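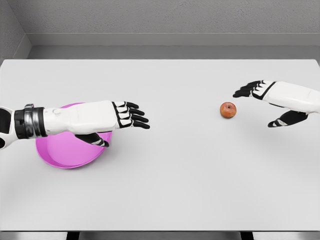 About Plestlow

Plestlow is a teleoperation and demonstration company. People at our stations move a robot's arms and hands through everyday tasks, we record the motion, and our customers use the recordings to train their own control software. We work with two-armed robots and five-fingered hands, both on real hardware and in simulation.

What we do

Most of our work starts with a short written task from a customer. "Put the apple in the bowl" is a typical one. An operator puts on a headset and a pair of tracking gloves, and the robot's hands follow the operator's hands. The operator does the task, resets the objects, and does it again from a new starting layout. A bowl may be on the left for one run and on the right for the next. A standard order is 300 accepted demonstrations of one task.

We also teach by hand. For this the arm is put into a free-moving mode and a trainer guides it through the motion while the joint positions are saved. This works well for wiping, pouring, opening drawers and other tasks where the path of the arm matters more than the fingers. It doesn't work in simulation, so those jobs are all done by remote control.

Why we use simulation

Simulated tables are where our operators learn, and where a large share of our paid work is done. A simulated bowl can't be broken, and a layout can be reset with one key. We can change the size of an object or the color of a wall without buying anything. Customers who plan to move to hardware later often order the same task in both forms so they can compare.

Simulation has limits, and we tell customers about them before they order. Contact between soft objects is still poor. Friction at the fingertips has to be tuned for each hand model. A grasp that holds in the simulator may slip on a real piece of fruit, and we recommend a hardware check before anyone depends on the result.

How a demonstration is accepted

Every recording is watched once by someone other than the operator who made it. The reviewer marks the start and end of the task, notes which hand was used, and rejects the run if an object was dropped, if the hands touched each other, or if the tracking jumped. Failed runs are kept in a separate folder. Some customers want them and some do not, and they are not billed either way.

Each delivery includes the joint positions for both arms and all fingers, the camera views the customer asked for, the object positions when the work is simulated, and a plain text log.

Our history

The company began as a single station in a rented room in Zarnitton, with one arm and a two-finger gripper. The first contract was for sorting cutlery. We moved to our present building in February of the following year and added a second arm to the station, and then a second station. There are now 8 stations on the main floor. Four are set up for hardware and four for simulation.

Our station software is called Judden. We wrote it ourselves after trying to join several separate programs together and losing too many recordings. It handles the gloves, the robot or simulator, the cameras and the review screen. We do not sell it on its own, but customers who visit are welcome to try it.

The Ozoliņš Room is our training room. New operators spend 60 hours there before they record anything for a customer. They begin with one hand and large objects, and move on to two-handed tasks such as holding a bowl steady with one hand while placing something in it with the other. Depth is the hardest part for most people. It is easy to stop the fingers a little above an object and believe they are touching it.

Working with us

Our customers are university labs, robot makers and a few warehouse companies. Small orders are fine. Send us the task in one or two sentences, the robot or hand model you use, and whether you want hardware, simulation or both. We will reply with a sample recording and a price.

Our task library currently lists 1,032 tasks with notes on how each was set up. A copy of the list is available on request.

Visits are by appointment. Please allow half a day if you would like to use a station yourself.

Page last updated 10 Apr 2022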